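Play Corner in March, Ornby

Welcome to our small gallery. In March we put out the toy kitchen things again on the dark table at Fleltgate, for children up to 6 years. Most of the pieces came to us second-hand, and we paid 18 pounds for them all together.
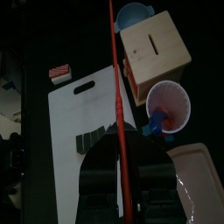

White cutting board with a green toy food piece, and the wooden box with the narrow slot.

The little slice with pink and white stripes is the favourite of my group. It was lost for one month and we found it under the radiator. More pictures will come after Easter.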